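The evaluation bay at Drinivbridge was kept at the same temperature all year. The evaluator's log for the gripper comparison began in September and was written in two columns, headed V and M. V was the Vuvura pair, M the Miltau pair. Both fitted the same wrist flange, and both had been paid for out of the same budget line, to be reduced to one by the end of the month.

The procedure ran to four pages. Each pair would do 300 lifts from the table to the rack. Closing force was to be set once, at 12 newtons, and left alone. A lift counted if the item stood upright on the shelf when the jaws opened. A lift in which the item turned in the jaws by more than a thumb's width was marked T and did not count, even if it ended well.

The Miltau pair went first. By lift 55 the log contained nine Ts. All of them were on bottles, and all of them occurred as the second arm closed. The evaluator checked the force on both sides and found it equal. She swapped left for right and found the Ts unchanged. She wrote "timing?" in the margin and underlined it.

The arms were driven by a Gebremichael controller, which sent the close command to the left gripper and then to the right. The manual called these commands simultaneous. She put a probe on each line and measured the gap at 55 milliseconds. She measured it again after lunch and got the same figure.

It was a small gap, but a bottle pushed from one side for that long would begin to rotate. The Miltau fingers were stiff and passed the push straight on. She reasoned that the Vuvura fingers might absorb it, in which case the comparison would be a test of the controller, with the grippers as bystanders.

She wrote to the supplier. The reply, which arrived at ten past four, said the behaviour was within specification and attached the specification. She read it. The permitted gap was 200 milliseconds.
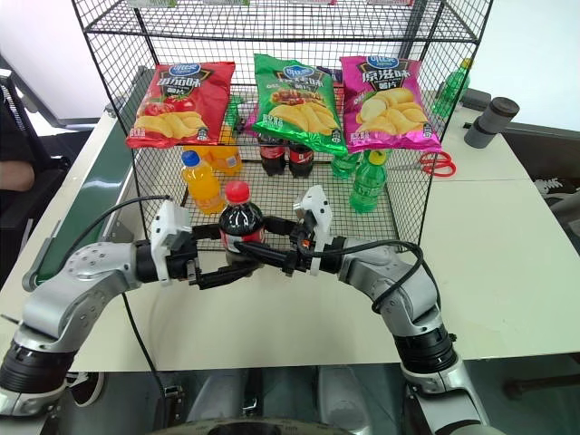

Why not close both grippers at a lower force and avoid the problem?

A lower force reduces the turning, but the item then slips on the way up, so one kind of failed lift is exchanged for another.

She had run that trial on the second morning and had the slips in a column of their own.

What remained was to delay the left side by the same 55 milliseconds. It took one line in the configuration file. She restarted the count from zero, since the earlier lifts had been made under different conditions, and struck them through with a ruler.

The Miltau pair completed its 300 with two Ts. The Vuvura pair completed its 300 with three. She entered both totals, looked at them for a while, and turned to the page of the procedure that dealt with ties. It referred the reader to price.

She asked for the two invoices and went to wash her cup.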